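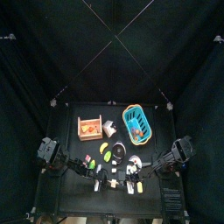
Home Issues Authors Search
Print this article E-mail this article
Reading time: 3 minutes

4.2 Handle repairs and reuse

Of the 203 households that kept a diary, most carried their groceries home on foot in cloth or woven plastic bags. We had expected the bottom seam to be the usual point of failure. It was the handles. In the diaries, a bag was described as "broken" when one handle had pulled away at the stitching, even if the rest of it was sound, and people used the word in the same way when we spoke to them at the door.

The diaries recorded 2,219 trips between them. For each trip the household wrote down the bags used, the heaviest item, and anything that tore, slipped or had to be carried by hand. Entries from April were left out of the handle analysis, as the form was changed partway through that month and the two versions asked about damage differently. Zeng and Su coded the remaining entries separately and settled disagreements by going back to the original page.

Damaged bags were rarely thrown away at once. They moved down a rank: from weekly shopping to bread and light goods, then to storage for other bags. A repaired bag did not always move back up. Several people at the Bollwood site said they had mended a handle and still would not trust it with glass jars. One woman had sewn hers with upholstery thread and used it only for onions.

Where a repair was made, it was nearly always a line of hand stitching over the old one. This puts new holes in cloth that is already weak. In 29 households we offered a different method, in which the handle is carried on down the side of the bag and sewn over a longer length — closer to how a tool bag is made. Qiu prepared the instruction sheet and Abdella ran the sewing sessions at Skuvgate. Participants brought their own bags and were not paid for attending.

The longer seam took more time, and some participants found it hard to keep straight without a machine. Those who finished it tended to return the bag to weekly use. We are careful about reading much into this. People who come to a sewing session may be the same people who would have looked after the bag anyway, and there was no comparison group at Skuvgate.

How the load was split between two hands also mattered, and is taken up with the walking distances in Section 4.3 (see Figure 4 there). Bags with padded handles are treated separately in that section.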